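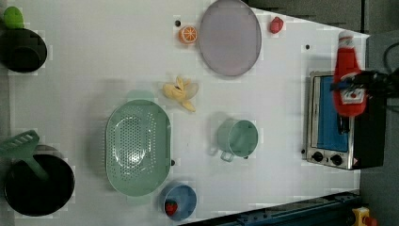
Play kitchen pieces on a white tabletop, with the ketchup bottle over the toaster oven.

How to clean and sort a play kitchen set

By Ilir Angelovski
Posted 2022-08-20 in Plinomville Toy Library, Care Notes

These steps cover hard plastic play food, plastic dishes and small toy cookware. They do not cover felt food, wooden food or anything with a battery compartment. Allow one hour plus drying time.

You will need

A dishpan or clean sink
Mild dish soap, unscented
A soft toothbrush
Two absorbent towels, light in colour
White vinegar
Cotton swabs
One lidded storage bin and 3 mesh bags

Step 1. Lay everything out

Clear a table and put every piece on it in a single layer. A white or pale surface is best, as small parts and loose flakes of paint show up against it. Put large dishes down first, then pots and bowls, then food. Check inside bowls and pots for food stored there by the last user. Strawberries in particular end up in small bowls and get washed with the bowl, which leaves soap trapped between the two.

Step 2. Separate by washing method

Make two groups. Group A can go under water: plates, bowls, colanders, spatulas, and solid food with no seam or hole. Group B is wiped only: toaster ovens, anything with a paper label, and hollow food with an open seam. A ketchup bottle with a label goes in Group B unless the label is moulded or printed directly on the plastic.
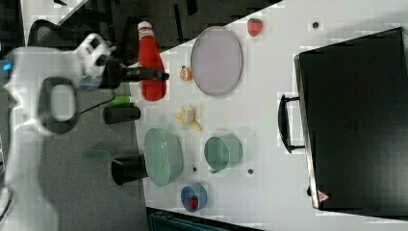 If you are unsure about a hollow piece, squeeze it next to your cheek. Moving air means there is an opening, and the piece stays in Group B. Water that gets into a hollow toy drains slowly and can leave black mould on the inside wall.

Step 3. Wash Group A

Fill the dishpan with warm water and add a small squirt of soap. Wash plates and bowls first. Work the toothbrush through the holes of the colander from the outside, turn it over, and repeat from the inside. A peeled banana needs the same treatment at the base of each flap, where the peel meets the fruit. On a halved orange, brush along the segment lines. Rinse in clean water and set the pieces on the first towel, open side down.

Step 4. Wipe Group B

Mix one part vinegar with 11 parts water. Dampen a cloth, wring it out fully, and wipe each piece. Use a cotton swab around oven knobs and along the edges of the door. Leave warning stickers in place and do not soak them.

Step 5. Dry

Air dry overnight. Turn bowls and cups once – the rim holds water against the towel.

Step 6. Bag and store

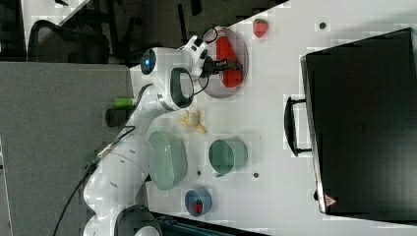
Reading time: 3 min

Use one mesh bag for fruit and vegetables, one for utensils and one for small bowls and cups. Plates, pans and the colander go loose in the bottom of the bin, largest first. Lay the bags on top. Ovens are stored separately, door closed, with nothing inside.

Write the contents on a card and tape it to the inside of the lid. Blagoje Petek keeps the master cards for the library sets and can print a replacement.

Repeat the full wash each January and after any loan where a child has been ill. Between washes, a wipe of Group A with the vinegar mix is enough.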